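Flosik Heating & Cooling
Summer air conditioning inspection: checklist with comments
Updated July 15, 2021

We leave a copy of this sheet with every homeowner after a summer visit, and so many of you have asked what the ticks and scribbles mean that we thought we'd put the whole thing up with our comments, the way we'd explain it over the kitchen counter. Do read the safety part first, even if you only plan to look and not touch.

BEFORE ANYTHING IS OPENED

[ ] Thermostat set to off
[ ] Outdoor isolator switched off and locked
[ ] Supply tested dead at the unit
Comment: The test is ours to do, please. A capacitor can hold a charge after the power is off, so leave the electrical panel shut until we get there.

OUTDOOR UNIT

[ ] Clear space of 60 cm on all sides
Comment: Shrubs are the usual trouble, and they do creep up on you. We've met some lovely jasmine in Haddadin that had gone right through the grille.
[ ] Coil fins clean and straight
[ ] Fan blades free of cracks, guard screws tight
[ ] Pad level
Comment: A garden hose on a gentle setting is fine for the fins, with the power off. No pressure washers, I beg you! They fold the fins flat and it takes an age to comb them out again.

INDOOR UNIT

[ ] Filter changed or washed
[ ] Drain pan clean, no standing water
[ ] Drain line flushed, float switch tested
[ ] Duct joints sealed where we can reach them
Comment: If the float switch trips, the system stops, and plenty of people ring us thinking the whole thing has died. Have a look at the pan before you worry.

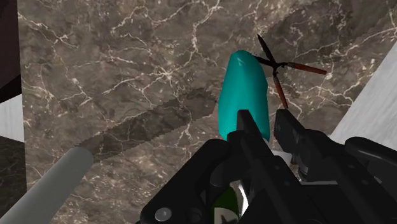
Write the filter size on the inside of the cupboard door while you think of it, and you'll never have to drag the old one round the shop again.

READINGS AND COSTS

[ ] Supply and return air temperatures noted
[ ] Refrigerant pressures noted
[ ] Capacitor within its marked range
Comment: The full visit is 280 in Tindomine and Cesov, filter included. If we find a failed compressor we'll give you both prices in writing, repair and replacement. The last one we quoted came to 2497 for the repair, and once a bill gets near 3000 on an older system it's worth sitting down and having a proper think.

[ ] Isolator back on, system run through a full cycle
[ ] Next visit booked (heating check, November)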